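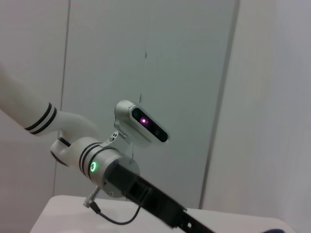

Why does wool felt shrink in the wash when a woven wool blanket of the same weight mostly holds its size? Felt has no yarn structure to restrain it, so every fibre is free to keep travelling toward its root end when water, heat and movement are applied together, and the sheet closes up on itself.

Home Features Materials Workshop Archive Subscribe

The Slow Arithmetic of Felt

Annick Caron keeps her shrinkage records in a row of ledgers at the Bullomcombe mill, one line to a batch. The current batch number is 2079. Each line gives the fleece source, the carded weight, the laid dimensions, the finished dimensions and a short remark, usually a single word. "Spongy" appears often in the early volumes and hardly at all in the later ones.

The mill makes pressed wool felt in sheets, mostly for piano repairers, saddlers and a few bootmakers. It does not make craft felt, and Caron is firm on the difference. Most craft felt sold in this country is needled synthetic, formed by barbed needles pushing fibre through a web. Pressed felt is made with moisture, heat and agitation, and the bond comes from the surface of the wool itself.

A wool fibre is covered in overlapping scales that point toward the tip. Friction is low in one direction and high in the other, so a fibre that is nudged repeatedly will creep root first. In hot water the fibre swells and becomes more elastic. It stretches, recovers and drags its neighbours with it. A slightly acid or slightly alkaline bath speeds the process, and Bullomcombe uses acid for its white and grey grades.

The web is laid down from the card in crossed layers. This matters more than most buyers expect. A batt with all its fibres lying one way will shrink heavily in that direction and very little across it, and the finished sheet will tear along the grain. Caron's standard batt has 17 layers for the heavier piano grades, with each layer turned a quarter from the one below.

Hardening comes next. The batt is steamed and pressed under an oscillating plate until it can be lifted without falling apart. At this stage it looks finished and is very weak. Fulling, where the hardened sheet is pounded in a warm bath, does most of the shrinking and gives the felt its density.

The fulling machine at Bullomcombe was built by Rocha, a firm that has since closed. Parts are turned up locally. Ignacio Alcaraz, the mill's fitter, has replaced the hammer pivots twice and the drive bushes more times than he has written down. He regards the gearbox as the only component with any real life left in it.

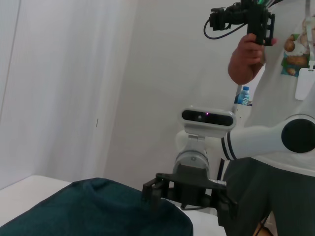
Alcaraz sets the hammers by stroke length and leaves the speed alone. A long stroke folds the sheet and can leave a crease that no later pressing will remove. A short stroke works the surface and leaves the core soft, a fault that shows up only when the felt is cut. For thick grades he starts short, lengthens in two steps, and stops the machine between them so the sheet can be opened out and turned by hand.

Density is the figure customers order by. A hammer felt has to be firm near the moulding and more resilient at the striking surface, and a bootmaker's insole grade has to be even all the way through. Testing is simple. A disc is punched from the margin, dried, measured under a fixed load and weighed. Sheets outside the tolerance are sold on as polishing stock or cut down for furniture pads.

Fleece selection has caused more trouble than the machinery. Fine merino felts quickly and densely, but a pure merino sheet can be too lively, closing up in the bath before the operator has decided it is ready. Caron blends in a proportion of crossbred lamb's wool, which slows the rate. She buys through Darkbridge, a broker that will still sell small lots, and asks for clean, short fibre. Fleece with a lot of burr has to be carbonised in acid before use, and overdone carbonising leaves the fibre brittle. A batch from last October had that fault. Its remark in the ledger reads "dusty".

Dyeing can be done in the fleece or in the sheet. Fleece dyeing gives colour right through and allows blends, but dyed fibre felts more slowly and less predictably. Piece dyeing is quicker and suits small orders, although a dense sheet may take up colour poorly at the centre. The mill's green, known in the order book as Mikel, is dyed in the fleece for that reason. It is used under keys, where a pale cut edge would be visible to the technician.

Drying is slow. The sheets are pinned on frames in a ventilated loft, and the edges are released and re-pinned once as the tension changes. Forced heat would save several days at the cost of a hard skin. After drying, the faces are sheared and the sheet is given a final press between heated plates.

Anyone storing pressed felt should keep it flat, dark and dry, and should check it for clothes moth in the warmer months. A sealed bag in a domestic freezer will deal with a small infestation if the felt is left there for two weeks. Rolled sheets take a set, and the heavier grades do not fully relax afterwards. Caron sends hers out flat between boards, and the minimum order for the piano grades remains one full sheet.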